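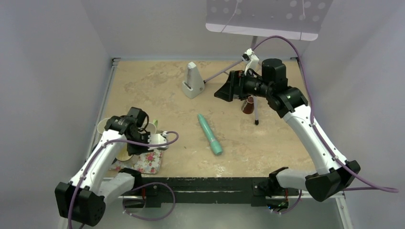 Attachment 1: the marble-look top with the cup, white container and yellow bowl, flowered cloth under the bowl

Ticket 737
Opened: 23/10/2021
Category: Surfaces / care and stains
Product: Rasard tabletop, beige marble pattern
Status: Waiting on customer

Hi there! I bought one of your Rasard tops through the Benanberg store and for the most part I love it, but I've got some pale scuffed patches down near the front edge and I can't get rid of them. They show up in the attachment if you zoom in toward the front. The rest of the swirls look fine to me, all the tans and browns are still there, it's just those few spots that look kind of chalky.

What I've tried so far: warm water and a soft sponge, then dish soap, then the Sotley surface cream that came in the box. The cream made them disappear for one evening and I was so pleased with myself, and then in the morning there they were again. I haven't used anything scratchy on it, no powder, no steel wool.

Also (sorry, two questions in one ticket) is it okay to leave a cloth lying flat on this top for days at a time? I keep the light blue one with the pink and red flowers under the yellow bowl because I hate the sound of the bowl on the bare top. If the cloth is part of the problem I'd like to know before I buy more of them.

Reply from support
Thanks for writing in. Pale patches that vanish under cream and come back are usually one of two things: a film left by soap or an older polish, or wear in the top coat. Please do the following and let us know.
1. Clear the front section and wipe it with plain water only.
2. Dry it fully with a clean towel.
3. Put a few drops of water on one patch and a few on a good area. Wait 25 minutes, blot, and compare.
4. Stop using the cream until we've sorted this out.
A cloth is fine as long as it's dry. Please don't leave a damp one down overnight.

My update
Okay, did the drops. On the good area the water sat up in nice round beads and left nothing behind. On the biggest patch it spread out flat, and after I blotted there was a darker spot for a bit that faded by the time I'd made coffee. I did a second patch to be sure and that one beaded up just like the good area! So now I'm confused, because to me they look exactly the same.

I lifted the cloth too and had a good look underneath. No mark, no change in color, nothing. Very relieved about that.

Reply from support
That's useful. It sounds like you have both. The patch that beads is probably film, so try one part white vinegar to ten parts water on a soft cloth, one pass, then rinse with plain water and dry. Skip the vinegar on the patch where the water spread. For that one we recommend the Sárközi repair wax, item 2000, rubbed in thin and left for 28 hours before anything goes back on it.

My update
Vinegar worked on the small ones — gone, and still gone three mornings later, so I'm calling those done. I should've quit with the dish soap a lot sooner, I think I was just adding to it every time.

The big one is the same as before. I ordered the wax and the store says it won't ship until November, which is annoying but fine. In the meantime I'm keeping cups and bowls off the front and putting a dry towel over that spot when I cook.

One thing I couldn't find in the care sheet: do I wax only the patch, or go all the way along the front edge so the shine matches? The top isn't very glossy to begin with and I'm worried about swapping a dull spot for a shiny one. Can you leave the ticket open until I've tried it?

Reply from support
Patch only for the first coat, please, and feather it out a little past the edges. Check it in daylight before you decide on the rest. We'll keep the ticket open.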